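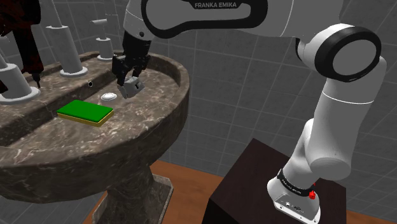

The Vurkmont Color System is a color-ordering and specification scheme used in interior finishes, ceramic glazes and architectural paint. It assigns each color a three-part code and pairs the code with a physical reference chip. The system is published by Gurko, a maker of pigments and coated papers, and is sold as a bound fan, a set of loose chips and a data file for use in design software.

Structure
Colors are arranged on three axes: hue, depth and grayness. The hue circle is divided into 20 families, each identified by two letters. Depth is given as a number that rises as the color gets darker. Grayness is given as a single digit from 0 to 4, where 0 is the cleanest version of the hue that can be made with the standard pigment set and 4 is close to neutral.

A full code is written with the family first, followed by depth and grayness, separated by points. The code GB.70.2, for instance, denotes a fairly dark blue-green of medium grayness. Neutral grays have no hue family and take the prefix NN. Earlier editions placed the grayness digit first, and codes in that older form still appear on some tile and grout labels. They can be told apart by the slash used in place of the first point.

The axes are not evenly spaced by eye in all regions. Steps in the yellow families look smaller than equal steps in the blues and violets, and the printed manual advises against using code distance as a measure of color difference. 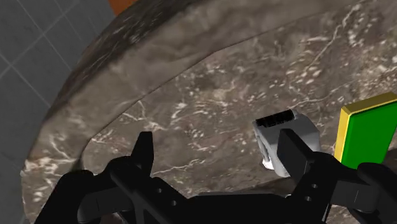
Reference chips
Chips are coated on one side of a heavy white card. The standard edition contains 400 of them, in matte finish only. A gloss edition exists for the glaze trade and covers a smaller part of the range. Matte and gloss chips with the same code are matched with the surface reflection excluded, so the gloss chip usually looks darker and more saturated when viewed under a broad light source.

The manual specifies viewing under simulated daylight against a neutral gray surround, with the chip lit at 45 degrees and seen from straight above. Matches made under warm household lamps are treated as provisional. Two samples that agree under one light and differ under another are marked with the letter M after the code – this is a note on the pair being compared and does not form part of the color name.

Patterned materials such as veined stone, wood and terrazzo cannot be given a single code. Common practice is to record a ground color and one or more secondary colors, listed in order of area covered. The system makes no provision for the scale or direction of the pattern.

Named colors
Most entries have a code only. A small group also carries trade names, which are kept from one edition to the next even if the formula changes. Lirnura, a pale gray-green of low depth, is the most widely specified of these and is offered by several paint makers under license. Names have no technical standing, and a specification that gives a name without a code is considered incomplete.
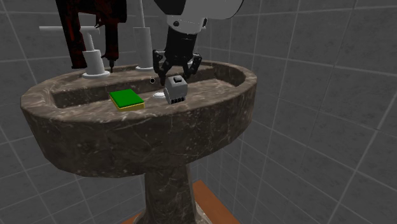

Digital values
The data file lists each color as measured coordinates, together with suggested values for screens and for four-color printing. Screen values for colors outside the display range are clipped along lines of constant hue and carry a warning flag. The clipping method was changed in August, and files made before and after the change give different screen values for the cleanest oranges and greens. The measured coordinates were not affected.

Maintenance
Chips fade and yellow with use. The publisher advises replacing fans at fixed intervals and storing them closed, away from heat. Master chips are held at the Gebretsadik laboratory, where each new production run is measured before release. The current edition is dated 30 September 2024.

See also
Color order system
Metamerism
Color difference
Gloss measurement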